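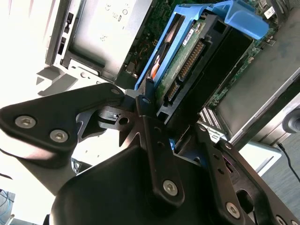 How many votes does it take to change a parish council's mind? In Prurngate it took 173, which was the size of the majority in last night's parish poll on the Cluratby Lane bus.

Blog > Local politics > Prurngate

8th March
Posted by Ilir Kadrić

I'm still buzzing! 859 of us went out in the drizzle to vote on whether the parish should keep paying its share of the evening bus, and I've never seen a queue like it outside the village hall (the last poll I remember had more dogs than voters). The poll isn't binding, and the council could have shrugged and carried on with the cut. Instead the chairman, Gunther Schmieder, stood up before the tables were even folded away and said he would put the money back in the budget.

I've had plenty of rows with Gunther on this blog, mostly over the car park, so let me say it plainly: well done. He argued for the cut for months, he lost, and he took it with good grace.

What I loved most was hearing people talk about how the money gets spent. The woman ahead of me had read the whole budget - all 27 pages of it - and was explaining reserves to two lads who had come straight from football training. I learned more from her than from any leaflet, including the ones I wrote.

The formal vote still has to go through full council, and two councillors are dead against it. They think the county should pay for buses, and they have a point, but the county has been promising us a transport review since July and I haven't seen a page of it. Do come along if you can. The public gets to speak at the start, so don't turn up late like I did last time.

We use cookies to remember your settings. Accept | Manage cookies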